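Comparing Two Grippers in the Simulator
Set-up guide, section 4: wrist view and opening check
By Liên Mạch, 27 March 2023

In this section you prepare the wrist camera view and compare the Dukier parallel gripper with the Giáp gripper before any grasp trial. Please finish section 3 (loading the arm model) first. The same steps are used for both grippers, so you will go through them two times.

4.1 Load the gripper

1. Open the Birkcombe project and select the room scene with the large table.
2. In the arm settings, choose the gripper you want to test. Start with the Dukier.
3. Set the controller to position mode. Do not use force mode in this section.
4. Set the image size to 706 by 550. Both grippers must use the same image size, or the views cannot be laid one over the other in section 6.
5. Press Reset and wait until the arm has stopped.

Note: If the arm continues to shake after the reset, lower the stiffness from 1000 to 900 and reset again. Write the value in the trial sheet. Thịnh Quách had this problem with the Giáp model only, but please check it for both.

4.2 Set the wrist view

6. Attach the camera to the gripper base, on the rear side, and turn it to look forward and a little down.
7. Send the open command. Wait for the "motion done" message.
8. Move the arm to the start pose and save one picture. Both fingers should be in the view from base to tip, and there should be nothing between them.
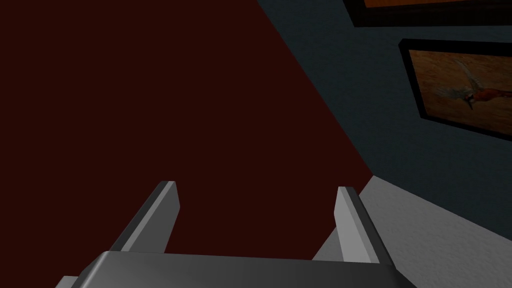 Figure 4-1. Wrist view with the fingers open.

9. Look at the two tips. If one tip is outside the picture, move the camera back in small steps. Do not change the lens angle, as this value is shared with the overhead camera.
10. Check that part of the gripper base is visible at the bottom. The base may be cut by the lower border. It is used as a reference when you compare the pictures later.

Note: The wall and the framed paintings may come into the view at the start pose. You can leave them on. Phúc Trình made one set of trials with the decoration turned off, and these results are kept in a separate folder. Do not mix the two sets.

Caution: Do not save the camera position while the arm is moving. The program accepts the command, but it stores the position from the wrong moment and gives no warning.

4.3 Check the opening

11. Send the close command, then the open command again. Repeat this three times.
12. Save a picture after each opening and compare it with the first one. The fingers should return to the same place.
13. If they do not return, open the joint list and look for a finger joint with a missing limit. Correct it, reset, and begin again from step 7.
14. Save the camera file under the name of the gripper.

Now change to the Giáp gripper and repeat steps 3 to 14. Its fingers have a different length, so you will probably need to adjust the camera distance again. This is allowed. Record both distances in the trial sheet.

Caution: When you change the gripper, the program keeps the old tool center point. Enter the new one by hand before the first motion. If you forget this, the fingers can go through the table surface.

If the two sets of pictures are complete, continue with section 5, Grasp trials. Questions about the trial sheet can be sent to Paweena Mahawong.

Fornora Simulation Group | Contact | © 2023 Fornora | Back to top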